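The Drawer of Orphaned Lids

18 comments | 84 shares

Every household has a drawer that can't be opened all the way. Mine holds lids. There are lids for tubs we ate our way through years ago, lids that have warped into a sort of potato chip, and one that belongs, as far as I can establish, to a neighbor.

I brought this up with Mali Probert, who has sold cups, tubs and beakers out of a shop in Gethin for most of her adult life. She was not sympathetic. "You bought the kind where the lid comes off," she said, in the tone of a dentist.

Probert is a hinge person. A lid should stay with its cup, she says, and anything that separates is asking for a divorce. Hinge people drink a mouthful of water, flip the top down and get on with their day.
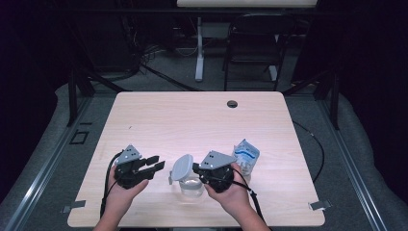 The other camp prefers the pouch. You drink it, you flatten it, you throw it out, and no drawer is involved. Elis Wogan, who runs the Zirnine hiking club, hands out 90 of them on a big outing and carries the empties home in a sack, complaining the whole way. He has tried cups. Cups, he told me, get put down on rocks and stay there.

I wanted to side with Wogan, but a pouch once opened has to be finished or held, like a baby bird. Try setting one on your desk beside the tax forms. I did, and my 2021 return now has a tide line.

So I bought a set of hinged cups from Flokeck and threw out the lids, almost 121 of them if you count halves. The drawer opens now. My husband has started keeping batteries in it.

COMMENTS

Lucie Kowalchuk: The hinge goes first. Then you have a cup AND a lid for the drawer.

Iolo Ellis: Is the neighbor's lid blue? Asking as a neighbor.

Maite Garrido: Team pouch. My desk is a mess anyway.

RELATED
In Praise of the Chipped Mug
Buden's Last Hardware Store
Who Needs a Salad Spinner?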